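Can a robot tidy up yet?

Drawers are where I'd start, and so would Skye Baxter at Plotdale. Her group has spent August on one small chore – open a drawer, deal with what's inside, shut it again. It sounds like nothing at all, but I could happily have watched it all afternoon!

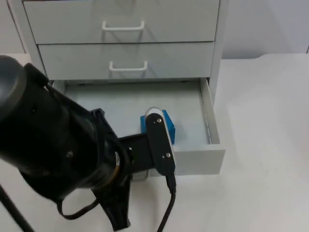
The gripper at the open bottom drawer, with the blue block inside.

Skye's best run so far is 8 good tries in a row, and she wants 30 before moving on to cutlery. My own kitchen will have to wait a bit – but I'm more hopeful than I was last year.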